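Vester Robotics Club: Summer Gallery

Posted 2021-07-08

Every year the club writes a report for the people who gave us money, and every year those people tell us they skipped to the pictures. So we're leading with the gallery. The report will follow in August, in the binder, where it can be ignored in the traditional way.

For anyone new: we're the Vester club, we meet in the brick room upstairs, and our summer project is called Westo. Westo is meant to learn how to pick things up and hand them over by copying us doing it. The thinking is that people are good at picking things up. We've had to revise that a little.

The hand-held grippers are the heart of it. You squeeze, the fingers close, and everything the gripper sees gets saved as one demonstration. The first finger pads were printed too stiff, and they launched a marker cap across the room with a force we have never managed to get on purpose. The second set was too soft and held objects the way a tired person holds a grocery bag. The current set is a compromise, and we're fond of it.

Our goal for the summer is 739 good demonstrations. That number came out of a long meeting where one half of the club wanted 500 and the other half wanted a thousand, and a spreadsheet was allowed to settle it. It has since become sacred. There was a motion to round it up and it did not pass.

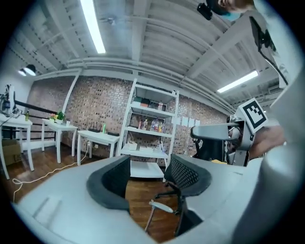
The rule for what makes a demonstration "good" took us longer than the grippers did. We tried a written definition, which ran to two pages and contradicted itself on the first. The rule now is that you watch the recording back, and if you wince, it goes in the reject folder. The reject folder is doing very well. It passed 100 before the good folder did and threw itself a small party, by which we mean somebody renamed it "The Archive."

Square markers get their own paragraph. They tell the software where a gripper is and which way it's pointing, provided you remember to mount them the right way around. Our first batch of recordings had one turned a quarter of the way off, so according to the data our club spent a full afternoon working sideways. The software raised no objection. We fixed the mount and added a notch, so that the marker now goes on one way only. It can still be forced on the other way by a determined member, and we have several.

Then there's timing. Two grippers means two recordings, and two recordings have to agree on what time it is. Ours didn't. For most of the spring, one was ahead of the other by just enough that every handover looked like mind reading. We now start each session with a clap, same as in the movies, except that in the movies only one person claps and they know when.

What the club has learned so far, for the binder:

Label your cables before you need to know which one it is.

A handover takes two people, and both of them will think the other one let go too early.

Don't name a file "final." We have 3 of those, and the one we use is called "final_old."

The person who designed the part doesn't get to be the person who tests the part. They hold it too kindly.

In August we take Westo to the Soremmont Open, where student teams get one table, one power strip and a short slot in front of the judges. Last year we entered with a sorting machine that sorted everything into the same bin. The judges called it "consistent," and we have put that on the club T-shirt. This year's task is a handover between two arms, and the scoring sheet takes off points for dropping, for crushing, and for a category called "hesitation," which seems harsh on everyone involved.

The Heiskanen Cup goes to the best newcomer. We aren't eligible, having been around for years, but we asked anyway.

Open sessions continue all summer. Come up the stairs, sign the sheet, and someone will put a gripper in your hand before you've finished explaining that you're only there to look. Closed shoes, please, and mind the cables. If your recordings end up in The Archive, you'll be in good company, including everyone who wrote this page.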